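Surfaces Around a Washbasin
Interior Materials, project report
May 10, 2020

1. Task

The assignment was to take one furnished room setting and write up its surfaces: what they look like under ordinary light, how they would be cleaned, and what we would change. Our group was given the Sornness room, which has a bathroom vanity in it. We worked on the report for seven weeks and had a budget of 200 dollars for samples. Most of that went on stone.

2. Metal

Metal was harder to write about than we expected. Solid sheet and perforated sheet may be the same material, but they behave differently as soon as there is dust. A cloth catches on small slots, and the edges of the holes hold on to dried cleaner. We tried a soft brush on our own perforated sample and preferred it to the cloth. It takes longer.

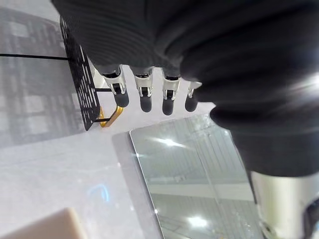

Fig. 1. Black perforated panel, with slots and rounded openings, by the white tabletop.

Dark metal also shows lint. We wrote this down in March and did not change our minds.

3. Stone and cabinet fronts

The vanity top is light gray marble with cream and white veining, and the front edge is squared off in the same stone. The sink is white with a chrome drain, while the faucet is matte black. We talked about this mix for a long time. Half the group wanted the drain in black too. The tall panel on the left is glossy gray and the cabinet under the counter is dark charcoal, so the stone is what keeps that side of the room light. 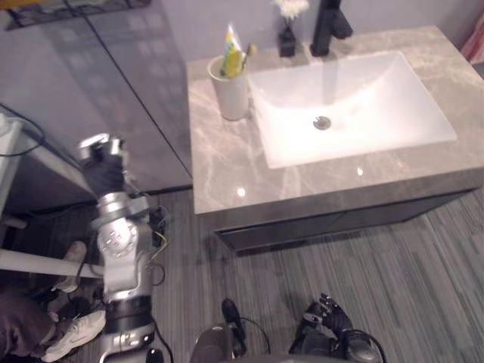
Oldřich Ondrejka read our draft and objected that we had treated marble as if it were tile. Toothpaste and vinegar cleaners can etch it, he wrote, and a cup left on the counter will leave a ring sooner or later. He would put a small tray under anything that drips.

We added a line on pH-neutral cleaner after that. Of the two finishes we had as samples, Galent (honed) hid water marks better than Takitz (polished), but the polished one felt smoother to wipe.

4. Floor

Striped gray carpet hides small marks well. It is a poor choice next to a sink, and for a real bathroom we would specify tile or sheet vinyl.

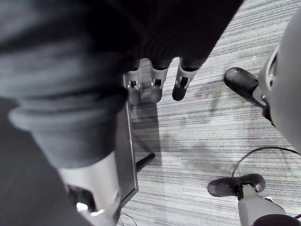
Fig. 3. Thin gray metal panel on edge, gray carpet with fine stripes.

5. Changes we propose

Keep the marble top and reseal it. Move the toothbrush cup onto a tray - a shallow one, 205 mm long. Replace the carpet near the vanity. The glossy panel can stay, although fingerprints will need wiping off. We did not price the flooring.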